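We use cookies to remember your settings. Accept / Manage

March
By Torquil Baxter

4. Setting Up the Dridex Label Printer

4.1 Take the printer out of the box and peel off the blue tape. You will find five pieces. There are six.

4.2 Load a roll with the labels facing up. A full roll holds 880 labels, and the first three will come out blank while the printer clears its throat.

4.3 Close the lid until it clicks twice. One click means it is open and lying to you.

4.4 Hold FEED for 20 seconds. The light goes green, then orange, then green again. Let go on the second green.

Note: Letting go on the first green sets the menus to Norwegian. Section 9 has the way back.

4.5 On the office computer, choose "Skinner Front Desk" from the printer list. Do not choose "Skinner Front Desk (2)". It prints in Stostberg, and they have started mailing our labels back.

4.6 Set the darkness to 73. Lower settings look elegant and can't be scanned.

CAUTION: The print head stays hot after a long run. Wait ten minutes before you poke at a jam, and poke with something other than a key.
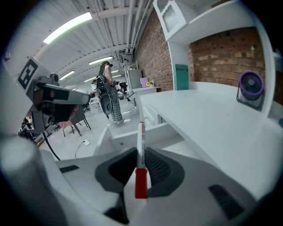
Oter Mailroom & Supplies Team

4.7 Print a test label and stick it inside the lid. Write your initials on it in marker; ballpoint skids off the coating.

4.8 Clean the roller after every 600 labels with a dry cloth. If the text comes out striped, you are past 600.

4.9 Return the spare spindle to the top drawer. Go to Section 5, Paper Jams.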